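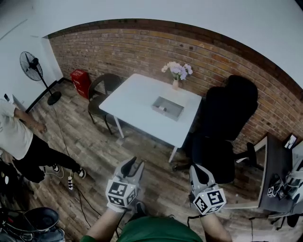 Care of Interior Brick and Plank Floors

Filed under: Walls and floors
Last revised 11 Jan 2020

Exposed brick indoors fails in different ways from brick outdoors. Frost is rarely the trouble. The usual complaints are dust, white salt bloom, crumbling joints, and stains left by the wrong cleaner. Floors next to the wall collect whatever the wall sheds, so the two are treated together on this page.

Find out what you have

Before any cleaning, establish whether the brick is sealed. Flick a few drops of clean water on it at knee height. On bare brick the drops darken the face and soak in within a minute. On sealed brick they bead or run. Repeat at shoulder height and near the ceiling, as earlier owners often sealed only the part they could reach without a ladder.

Check also whether the brick is full brick or thin brick (slips) glued to a backing. Look at a window reveal or an outlet cutout. Slips are 1/2 to 3/4 inch thick and must not be scrubbed hard at the edges. Knock lightly with a knuckle; a hollow note over one slip means the adhesive has let go.

Mortar is tested with a key. Draw the tip along a joint with light pressure. Sound mortar shows a pale scratch. Soft mortar gives up sand. If it comes out in a groove deeper than 1/8 inch, do the joints before the cleaning.

Dry cleaning

Most interior brick needs only dry cleaning, twice a year.

Move furniture three feet clear and lay a cotton drop cloth against the base of the wall. Plastic sheeting is slippery and lets grit slide off onto the boards. Start at the top course. Use a vacuum with a soft brush head, working along the joints first and then across the faces. Follow with a dry natural-bristle brush for anything that has stuck. Wire brushes are not suitable. They leave particles of steel in the face and these rust.

Soot marks above a candle shelf or stove come off with a dry chemical sponge. Wipe in one direction and turn the sponge often. Water applied to soot drives it into the pores, and after that it stays.

Wet cleaning

Mix 1 tablespoon of plain dish soap in 1 gallon of warm water. Wet the brick with clean water from a spray bottle before the soap goes on; a damp brick takes in less dirty water. Scrub an area 2 feet square, wipe with a damp sponge, wipe again with clean water, and blot. Change the rinse water when you can no longer see the bottom of the bucket.

Do not use vinegar on mortar. It dissolves the lime, slowly but every time. Muriatic acid is sold for new masonry outdoors and has no place in a furnished room.

Allow two days of drying with the windows open before judging the color. Wet brick looks two shades darker and uneven. Mixed batches, where tan and dark red are laid together, dry at different rates and look blotchy until the end of the second day.

White bloom

The white powder is salt carried to the surface by moisture. Brush it off dry and vacuum it up. Do not wash it, as the salt goes back into solution and returns.

A single bloom after plastering or wet cleaning is normal. Bloom that returns in the same spot each February points to a water source: a gutter, a failed sill, a pipe, or soil piled against the outside face. Mark the edge of the patch in pencil with the month and compare it later. Sealing over active bloom traps the salt behind the film and the brick face can flake away.

Repointing small areas

Match the hardness of the old mortar. Old soft brick needs a lime mortar; modern cement mixes are harder than the brick and will crack it at the edges. For a first patch a premixed bag is simplest. The Wernitz lime pointing mix (item 406) is fine enough for 3/8 inch joints and cures to an off-white. It is sold in one size only, which is more than most rooms need. Leftover powder keeps for a year in a lidded pail.

1. Rake out the loose joint to a depth of 3/4 inch, or until sound mortar is reached.
2. Vacuum the joint.
3. Mist with water. The joint should be damp with no standing water.
4. Press the mortar in with a narrow pointing trowel in layers no thicker than 3/8 inch. Let each layer firm up to thumbprint hardness.
5. Finish to the profile of the old joints.
6. Keep damp for three days. Hang a moist cloth over the patch – it must not drip.

Smears on the brick face are left until crumbly and then brushed off. Wiping them while fresh spreads a gray film.

Lime burns skin and eyes. Gloves and goggles for all of the above.

Sealing

Sealing is optional. It stops dusting and makes later cleaning easier, and on a kitchen wall it is worth doing. Use a water-based, breathable masonry sealer marked for interior use. Film-forming varnish goes yellow and peels.

Try it first behind a radiator or a bookcase. Matte products still deepen the color slightly. We have used Giswood Matte Masonry on three walls with acceptable results; the label coverage was optimistic on rough brick and the second coat took nearly as much as the first. Apply with a thick-nap roller, then work it into the joints with a brush. Catch runs within ten minutes.

Where brick meets plaster

The corner between a brick wall and a painted wall moves with the seasons. Filler cracks there. Use a paintable acrylic caulk, bead no wider than 1/4 inch, and tape both sides. Pull the tape while the caulk is wet. The same applies at the ceiling. On very uneven courses a thin wooden scribe strip is neater than caulk, but it takes an afternoon of planing and most people give up and paint a straight line.

Plank floors beside brick

Brick grit is harder than any floor finish. Vacuum the first two feet out from the wall weekly, with the beater bar off. Follow the direction of the boards. Where boards run at a diagonal to the wall, the short triangular ends collect grit in the gaps and need a crevice tool.

For washing, use a mop wrung out until it leaves a film that dries in under a minute. Soap-finished boards get the soap they were finished with. The Zeltby floor soap is diluted 1/2 cup to 1 gallon, and a stronger mix leaves a gray haze. Oiled boards get oil once a year in the traffic lanes only. Lacquered boards get water and very little else.

Steam mops are not recommended for any of the three.

Felt pads under thin table legs wear through faster than under wide ones, since the same weight sits on a smaller area. Check them each time the table is moved. Stick-on pads slide off sideways on narrow legs; nail-on pads or rubber-cupped ones hold better. The Bettencourt cup pads fit square legs up to 1 inch. Wash the cups in soapy water when they pick up grit, or they will scratch as badly as bare metal.

Gaps between boards that open in winter and close in summer are left alone. Filler pressed into a winter gap is squeezed out in summer as a ridge. If gaps stay open all year, strips of matching wood glued to one side only are the usual repair.

Humidity

Keep the room between 40 and 55 percent relative humidity. Below that, boards shrink. Above it, brick on an outside wall may feel clammy, and salts begin to move. A cheap hygrometer is adequate; place it on an inside wall away from vents and windows.

Supplies for one wall

Vacuum with soft brush head
Natural-bristle brush
Two dry chemical sponges
Cotton drop cloths
Spray bottle
Two buckets
Lime mortar, premixed
Narrow pointing trowel, 3/8 inch
Acrylic caulk and masking tape
Gloves, goggles, dust mask

Related pages: Removing paint from brick – Squeaking boards – Choosing a floor oil
Page viewed 3,263 times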